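Zemomine Fight Night returns to Ollow in September

Boxing is back in Ollow this September. Zemomine Promotions has confirmed an eight-bout card at the Movow Hall, doors 5pm, first bell 6.

Top of the bill is the vacant area super-welterweight title, ten rounds. Ryu Boxing Gym supplies the home corner. Away corner to be named shortly - contracts are out, one signature still to come.

Also on the card: two six-rounders at lightweight, a heavyweight four-rounder and four novice contests. Running order will be confirmd after the weigh-in.

The last Zemomine show at the hall drew 3,936. Ringside is limited to 300 seats this time and 93 have gone already to gym members. Unreserved tickets 20 pounds on the door, cash or card.

Weigh-in is open to the public, 1pm the day before, main foyer. Free entry. No bags please.
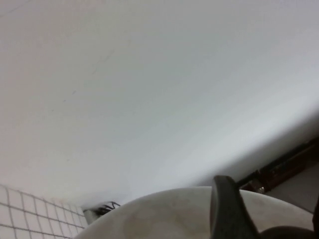
Press and accreditation

Requests to the Zemomine press desk by noon on the day of the weigh-in. Ringside photo spots are limited so get in early. Late requests will go on a waiting list - no promises.

Ends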